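Cold pasta salad for a crowd: rinse the noodles or not?
Latancombe Kitchen Board > Salads and Sides

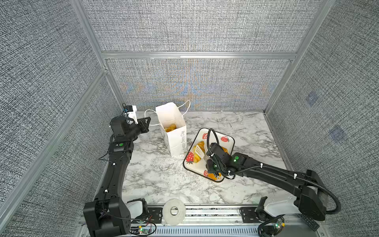
White paper bag and the strawberry plate.

pepperjar_mo
Posted 2018-06-16
Okay, settle something for me. I'm making the big pasta salad for the Drummond block potluck and I have 3 pounds of rotini to get through. My mother always rinsed hers under the cold tap until it was stone cold, then dressed it. My sister-in-law says that's a crime and I'm washing off everything that makes the dressing stick. Who's right? It's a vinegar and oil dressing, with cucumber, olives, red onion and a lot of parsley. No mayo.

gridley_eats
Rinse it. I'm a no-rinse person for anything hot, but cold salad is different. The starch goes gluey in the fridge and you end up with one big lump you have to break up with a spoon. Rinse, drain really well, toss with a spoonful of oil.

tansy44
Gonna disagree with gridley. I never rinse! I spread the pasta out on a sheet pan and let it cool for 10 minutes, then pour half the dressing on while it's still a little warm. It soaks right in. Rinsed pasta tastes like wet pasta to me, and all your dressing ends up sitting at the bottom of the bowl.

gridley_eats
It ends up at the bottom if you don't drain it. Shake the colander and leave it alone for a while.

pepperjar_mo
I don't think I own enough sheet pans for 3 pounds, tansy. Do you do it in batches?

tansy44
Yep, two pans and two rounds. It's a bit of a pain, I'll give you that. Also salt the water more than you think, because cold food tastes flatter.

lowboil
I tried both ways last summer with the Brendach rotini (the one in the green box, if your store has it) and my family couldn't tell which was which. What they did notice was when I cooked it a minute longer than the box says. It firms up in the fridge, so al dente turns into chewy by the next day.

quince_and_co
Seconding lowboil on the extra minute. And please hold back some dressing! I feed 230 people at our church supper every June and the salad always drinks up the first round overnight. I save a third of it and stir it in right before it goes out.

pepperjar_mo
230!! Okay, I'll stop complaining about my 3 pounds. Do you put the cucumber in the night before?

quince_and_co
No, morning of. Seed them, salt them, let them sit in a strainer, pat dry. Otherwise you get soup. Onion and olives are fine overnight, and so is the parsley, though it looks better fresh.

gridley_eats
I leave the seeds in and nobody's died. But I do cut them thick.

tansy44
Seeds out for me too. Has anyone used that Fluvari white wine vinegar? I found 5 bottles marked down and bought all of them like a crazy person.

lowboil
I have. It's pretty sharp, so go easy or add a pinch of sugar.

pepperjar_mo
All right, I'm doing one pound rinsed and two pounds the tansy way, mixing it all in the same bowl, and not telling my sister-in-law. Cucumbers in the morning. Thanks, everybody. Tansy, what size are your sheet pans?

tansy44
Just the regular half sheets, the kind that barely fit in my oven. Put a little oil on them first or you'll be scraping.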